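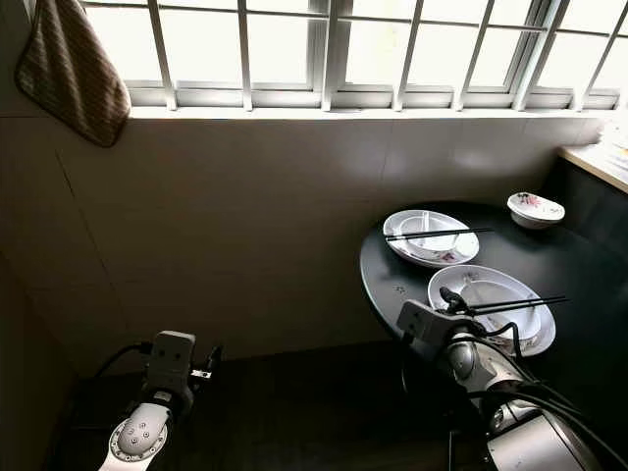 Table-clearing demo, right arm halting at the front plate. Opened by Daryna Palamarchuk, January 18, 2019. The open day at Pravetholm starts with the clearing routine, so I'd love to have this one sorted before visitors come through the door! The right arm travels to the table without any trouble, gets its finger up by the left edge of the front plate, where the chopsticks are lying across the dish, and then on most runs it stops and the Flumeo panel shows "target lost". The left arm is told to wait out in front of the tiled wall for this part, and it does that perfectly. No fault lights on either controller.

Priority: high
Area: demo kitchen, dining corner
Status: open

Update 1 – Daryna
Restarted Flumeo and homed both arms. Same message. Swapped the two oval plates over in case it was something about one dish, and it stopped at the front one again. It's lovely to watch right up to that point, the approach is so much smoother than what we had in June.

Update 2 – Rafia Mughal
Hi Daryna, great that you tried the swap, that saves me an hour. Could you send me the run log and tell me what the light was doing? The tabletop is glossy black and the window is right behind it. Dark chopsticks are hard enough to pick out when the table has a shine on it. Also, which speed setting are you on?

Update 3 – Daryna
Log attached. Speed is 80. Sun was coming through the frosted glass all morning. I've just done a run with a sheet pinned over the window and it got the chopsticks first go!! Then it failed on the next one, so not the whole story.

Update 4 – Rafia
Found something in the log. The search time is set to 2 seconds, and with bright light behind the table it needs nearly all of that to find the chopsticks. Anything slower and it gives up. I've put a new settings file in the Haworth folder with a longer search and fixed exposure. Please load it, set speed to 76 and take the sheet down so we're testing with the real light.

Update 5 – Daryna
Loaded. First try wouldn't start, "settings mismatch", which was me – I'd left the old file open on the second screen. Closed it, loaded again, fine. Ran the clearing routine through the afternoon with no sheet up and no "target lost". Fasa came in to watch and asked for it again straight away, so that's one happy visitor already.

Update 6 – Rafia
Brilliant news. Leave it on 76 for the open day, please. The log file fills up at 1,000 entries and then the panel gets sluggish, so clear it the evening before. I'll keep the ticket open until you've had a run with people standing round the table, as their shadows may change things.

Status: monitoring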